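Gelline Teach Kit for Five-Finger Hands
Home > Teleop and teaching > Kits > Gelline

In stock at Hakala. Ships in 2 working days.

Show the arm a job by hand or from the remote glove, save it, play it back. One kit does both. Made for people teaching pick, place and tray work, small parts mostly. No code needed for the basic stuff.

What's in the box
Wrist module with mounting plate
Remote glove, left or right (pick when you order)
Cable, module to arm controller
3 spare straps
Roll of clear film for the fingers
Quick start card
Power supply is NOT included, use the one from your arm.

Two ways to teach
By hand: hold the forearm, press the side button, move it where you want it. Let go of the button and it holds. Good for big moves, getting over a fixture, setting the start pose.
By remote: put the glove on, stand where you can see the fingertips, go slow. Better for finger work. Thumb mapping takes a bit of practice, most people overshoot it at first. You can mix both in one recording, just tap the pause key between.

Each recording keeps joint positions, finger positions and the wrist camera if you have one plugged in. Longest single take is 20 minutes. Split it up before then, short takes are way easier to fix.
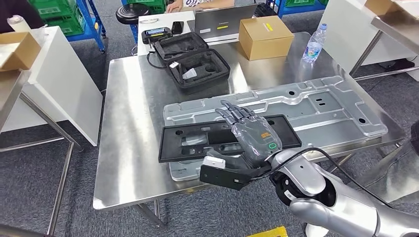
Start with the approach. Hand comes in low, palm down, fingers just clear of the part, then close. If you teach the close first and add the approach later the playback tends to bump the rim on trays. Record the same move a few times with the tray turned a little each time, dont keep it perfectly square. Shiny metal tables are fine for the hand but they can throw off a depth camera, so put a mat down or change the angle if your depth looks spotty.

Film on the fingers: optional. Keeps dust and grease out of the joints. Wrap it loose or the fingers won't close all the way. Redo the finger zero after you put it on, every time.

Cable: leave slack over the wrist. Run the whole move by hand once before recording and watch for it pulling.

Fits
Anness arms, all current models
Skidomden arms with firmware 77 or later
Other arms, ask first. Send the model number and a pic of the wrist flange.

Doesn't fit two-finger grippers. There's a separate plate for those, see Accessories.

From a customer
"Had the first tray move saved before lunch. Glove strap is a little short for me, used two. Would like a longer cable option." Saimi Honkanen

Longer cable is coming, December probably. Email us and we'll put you on the list.

Before you order
Check glove side. We can't swap opened gloves.
Check your controller has a free port, the kit takes one.
Keep the stop button in reach of whoever is wearing the glove, not accross the room.

Returns 20 days, unopened. Spare straps and film sold seperately under Accessories.

Page updated Mon 27 July. Price shown at checkout, tax extra.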